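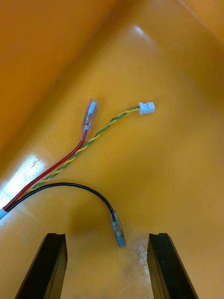

Condutores elétricos num tabuleiro de plástico amarelo.

Honen alarga a recolha de cabos usados a pequenas oficinas e instaladores

Programa Trumeo passa a aceitar lotes a partir de 149 quilogramas

A Honen, operadora de gestão de resíduos elétricos, anuncia o alargamento do programa Trumeo a instaladores, oficinas e empresas de manutenção. A partir de dezembro, o lote mínimo para recolha no local desce de 600 para 149 quilogramas. O serviço abrange cabos de cobre e de alumínio com isolamento em PVC ou polietileno, em tensão nominal até 1 kV.

Os cabos devem ser entregues sem conectores, caixas de derivação ou abraçadeiras metálicas. Não é exigida a remoção do isolamento. Os troços com gordura, massa de enchimento ou revestimento betuminoso seguem em contentor separado e são objeto de orçamento próprio.

"O limite anterior obrigava as empresas pequenas a armazenar material durante meses, muitas vezes em condições pouco adequadas", afirma Annick Guillot, diretora de operações da Honen. "Com o novo escalão, a recolha acompanha o ritmo normal das obras."
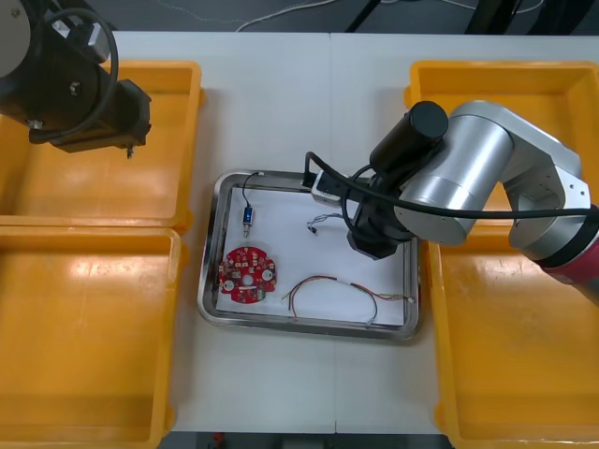

Mesa de trabalho branca com recipientes amarelos e tabuleiro de aço inoxidável.

O material recolhido é encaminhado para a unidade de Moulin, onde é pesado, classificado por metal e por secção e submetido a trituração e separação densimétrica. A unidade tem capacidade instalada para 4000 toneladas por ano e processa atualmente cerca de 2000. O aumento previsto de volume não implica obras nem alteração da licença de exploração.

Cada lote recebe uma guia com peso bruto, teor metálico estimado e destino das frações. O teor definitivo é apurado por amostragem após a trituração e comunicado ao produtor em formato eletrónico - a diferença em relação à estimativa é acertada na fatura seguinte.

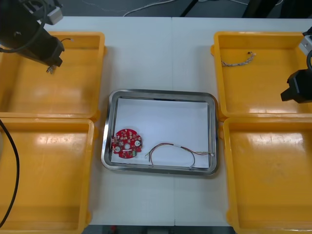
O registo de produtores é feito na plataforma Indelow, já utilizada pelos clientes industriais da Honen. Segundo Corentin Collet, responsável técnico do programa, os dados de identificação da empresa são introduzidos uma única vez e os pedidos seguintes exigem apenas o peso previsto, o tipo de cabo e a morada de carga. Os pedidos recebidos até às 15h00 são tratados no próprio dia útil.

Os contratos em vigor mantêm as condições acordadas até ao respetivo termo. Os clientes que pretendam passar para o novo escalão podem fazê-lo mediante pedido escrito, sem encargos adicionais.

Contacto para a imprensa: Maëlys Coste, gabinete de comunicação da Honen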